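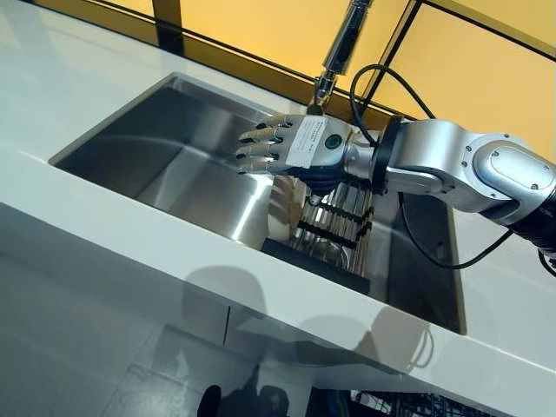 Compte rendu de la réunion « Règles de conduite au poste évier »
17 avril 2023, salle de démonstration Mikcombe

Présents : Mateja Krasniqi (animation), Todor Ionescu (sécurité machines, rédaction), l'équipe intégration, deux personnes de Lumedach en visioconférence, dont une avec le son.
Excusé : Yordanov, notre fournisseur de câblage, qui enverra ses remarques par écrit. C'était déjà la formule la dernière fois.

1. Approbation du compte rendu précédent
Approuvé sans lecture, à en juger par la vitesse.

2. Distance entre les personnes et le bras
La version 2 de la consigne dit « se tenir à distance raisonnable ». M. Krasniqi a demandé à chacun d'écrire la sienne sur un papier. Les réponses vont d'un bras tendu à « dans le couloir ». L'adjectif est supprimé. Un marquage au sol sera posé devant le plan de travail et personne ne le franchit tant que le bras est sous tension, y compris pour montrer quelque chose du doigt.
Lumedach fait remarquer que les visiteurs s'approchent toujours de l'évier. T. Ionescu répond que c'est la raison d'être du marquage. Adopté.

3. Câbles
Discussion longue. Un câble qui pend au-dessus de la cuve et du plan de travail est jugé acceptable en démonstration par l'intégration, et par personne d'autre. Texte retenu :
– aucun câble ne descend sous le niveau du bord de la cuve quand le bras est en position de travail ;
– les boucles au poignet sont maintenues, avec assez de mou pour la rotation complète ;
– le contrôle se fait bras arrêté, avant chaque séance, par une personne qui signe.
L'intégration souhaite que l'on note son désaccord sur le mot « aucun ». C'est noté.

4. Eau et électricité
Le robinet reste fermé pendant toute manipulation de vaisselle tant que le dossier d'étanchéité de la main n'est pas complet. Il manque 4 pièces au dossier, toutes annoncées comme imminentes depuis septembre. M. Krasniqi propose de remplacer « imminent » par une date. Silence en visioconférence, y compris du côté qui avait le son.

5. Étiquettes
Toute étiquette posée sur la main doit pouvoir être lue sans coller le nez sur le matériel, ce qui contredirait le point 2. Midico fournira un modèle en gros caractères. La fonction de chaque bouton accessible sera indiquée dans la fiche de poste, et pas seulement dans la mémoire de celui qui l'a monté.

6. Vaisselle d'essai
Le budget de 3000 euros est maintenu. On continue avec les assiettes en place dans l'égouttoir. La demande de verres à pied est reportée, à l'unanimité moins une voix.

7. Actions
T. Ionescu : rédiger la version suivante de la consigne, sans adjectifs.
M. Krasniqi : marquage au sol, relance de Yordanov.
Intégration : reprise du cheminement des câbles, relevé signé à l'appui.
Midico : modèle d'étiquette.
Lumedach : dates pour les pièces manquantes, et un second micro.

Prochaine réunion : à fixer quand les dates du point 4 seront connues. M. Krasniqi a quand même réservé la salle.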